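# Flukanard Data Collection Kit for Field Health Studies

The Flukanard kit is supplied to universities, teaching hospitals and public health departments that carry out household and community surveys. It is held by the Penrose equipment service and may be borrowed for the length of a funded study or bought outright by the host department.

Each kit holds what one interviewer needs for a working day: a folding height board, a flat weighing scale, an upper-arm blood pressure monitor with two cuff sizes, a consent form wallet and a lockable record box. The scale reads to 200 kg. The complete kit weighs roughly 9 kg when packed.
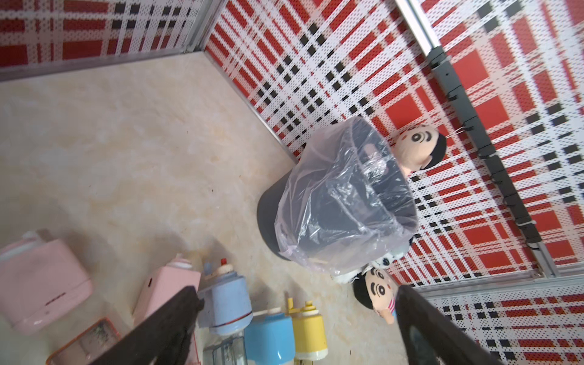

Orders are accepted from doctoral candidates only where a supervisor has signed the request. The signed form should reach the service before ethical approval expires, and a copy of the approval letter must be attached.

## Record forms

Paper forms are printed in pads of 40. The standard adult form and the mother and child form are both available in English, Nepali and Swahili. Other languages can be prepared on request — the department provides the translation, and the back-translation is checked by Kimutai Mrema before printing. 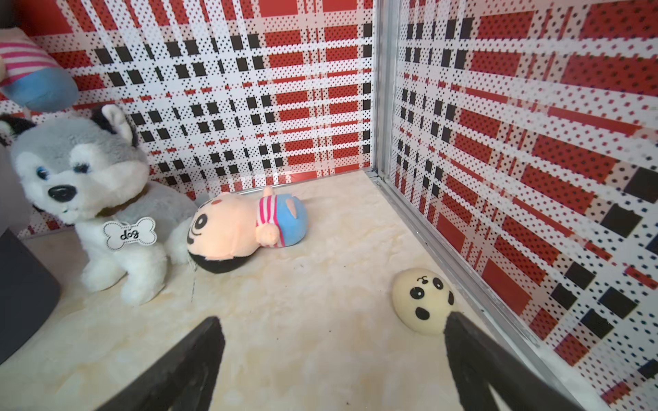 *Plush doll and small panda-faced toy.*

## Calibration and care

Scales and monitors are checked before dispatch and again on return. A certificate is placed in the lid pocket and should be kept with the study file. Studies lasting longer than a year must send the scale back for a further check in January.

Cuffs are to be wiped after every participant. Bleach must not be used on the height board, as it lifts the markings. 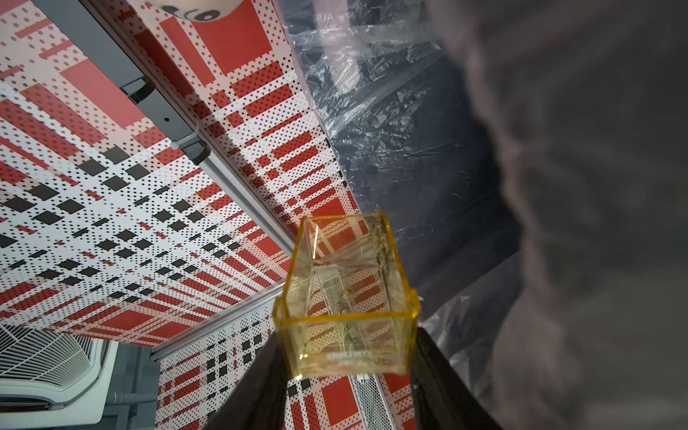
Replacement cuffs, battery covers and form pads are ordered under the Narkent parts list. Lost keys for the record box cannot be copied, and a new lock is fitted at the borrower's expense.

## Ordering

| Item | Code |
|---|---|
| Complete kit | FK 136 |
| Kit without blood pressure monitor | FK 138 |

Loan requests are handled by Derek Mottram. Questions on training for interviewers should be addressed to Seung-woo Byun — a half-day session is included with every first loan. The desk closes at 4.30 pm.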